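Sandberg 246 系外行星凌星观测套件（含 Nimska 光度处理软件）

产品编号：1088
状态：有货，Sustham 仓库发出
适用对象：已经拍腻了猎户座大星云的人

产品简介

先把丑话放在前面：这套设备不会让您看见系外行星。它会让您看见一颗恒星的亮度掉下去一点点，少到肉眼毫无察觉，然后又涨回来。整个过程要几个小时，屏幕上的东西从头到尾都是一个白点。如果您的家人半夜过来问“看到了吗”，请指着曲线图说“看到了”，并做好他们转身回去睡觉的准备。

Sandberg 246 是一套为凌星测光配好的成像组件，由制冷黑白相机、五孔滤镜轮、离轴导星器和 Nimska 软件授权组成。我们不附赠星云海报，也不在包装盒上印土星。盒子是灰色的，上面写着序列号。

主要配置

相机：制冷黑白 CMOS，16 位输出，无微透镜眩光补偿之类听着热闹的选项
滤镜轮：五孔，附 V、R、I 三片测光滤镜，余下两孔请自行发挥
导星器：离轴式，棱镜高度可调，调好以后请不要再碰
接口：USB 3.0，锁紧式电源插头
存储建议：单夜预留 1000 GB 以下的空间通常够用，除非您舍不得删平场
软件：Nimska 桌面版，一份授权可装 2 台电脑
保修：相机两年，滤镜轮两年，操作者的睡眠不在保修范围内

关于平场

买家来信里问得最多的是平场。我们理解。花了这么多钱，头一件事居然是对着一块均匀发亮的白板拍照，难免觉得受了骗。可是传感器上每一粒灰尘、每一处渐晕都会混进光变曲线，灰尘投下的影子有时比一颗热木星还像热木星。三月份有位买家寄来一条非常漂亮的凌星曲线，深度、时长、对称性样样齐全，可惜视场里的十几颗参考星也同时“凌”了。那是一片薄云。

套件不含平场板。推荐搭配 Stoller 电致发光平场板，尺寸按镜筒外径选购，宁大勿小。 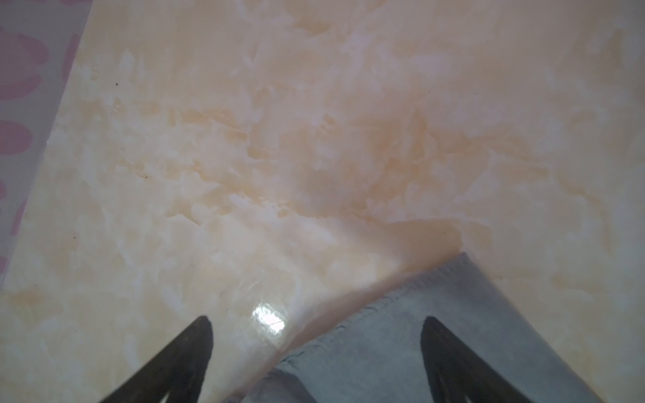
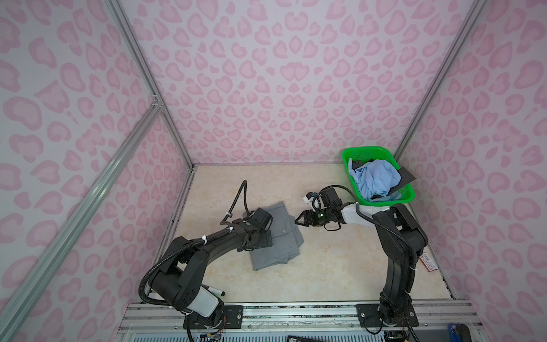 Nimska 的校准流程按暗场、偏置、平场的顺序进行，每一步都会生成一份报告，报告写得很啰嗦，请读完。其中“背景不均匀度”一栏最容易吓到新用户。原始单帧拉伸之后，天空背景往往跟仿大理石地砖差不多，奶油色的纹路一团一团，再添几个小黑点，看久了甚至能看出风景来。校准的目的就是把这些风景去掉。处理完仍有纹路，多半是平场曝光不足，或者拍平场时转动过相机，请重拍，别试图用裁切解决问题。校准后的文件按观测夜自动归档，原始文件保留在原目录，软件绝不替您删除任何东西。

目标星选择

软件自带一份目标列表，可按所在纬度、望远镜口径和凌星深度筛选。初次使用，建议挑深度大于百分之一、宿主星亮度适中的热木星。请克制住第一晚就去找“第二个地球”的冲动。类地行星从类太阳恒星前面经过，亮度变化不到万分之一，而您楼下的路灯变化远不止这个数。

红矮星是另一回事。恒星小，同样大小的行星挡掉的比例就大，听上去很划算。代价是红矮星爱发耀斑，常常挑在凌星正中间发。Nimska 有耀斑标记功能，能把受影响的数据点标成橙色，至于心情，软件暂不处理。

安装须知

1. 先装滤镜轮，再装离轴导星器，最后接相机。反过来也能拧上，但对不上焦。
2. 制冷开启后等待温度稳定再拍暗场。
3. 电脑时间务必与网络时间同步。凌星中点差了几分钟，您不会因此发现新行星，只会发现自己的电脑时钟不准。
4. 略微离焦是正常操作。星点摊开一些，测光更稳。追求针尖星点的朋友需要一点时间接受这件事。
5. 中天翻转前后的数据请分段处理，软件会提示。

包装清单

相机主机、滤镜轮、测光滤镜三片、离轴导星器、M42 与 M48 转接环各一、电源适配器、数据线、Nimska 授权卡、纸质说明书。说明书有中文版，由一位做过测光的人翻译，因此“孔径”没有被译成“洞的直径”。

常被问到的事

能用来拍深空美图吗？能，效果还不错，只是测光滤镜拍出的颜色不太讨喜。

城里能用吗？能。测光对光污染比较宽容，对云毫不宽容。

观测结果可以提交吗？Nimska 可导出通用文本格式的光变数据，含时间、相对流量与误差三列。误差一列请不要手动修改，哪怕只是想让图好看些。

没看到凌星可以退货吗？不可以。没有观测到也是数据。未拆封的商品按商店通用条款办理退货，已拆封的请先联系售后，附上一晚的原始文件，我们会帮您看看究竟是行星没来，还是镜头盖没摘。

页面更新：2025年5月30日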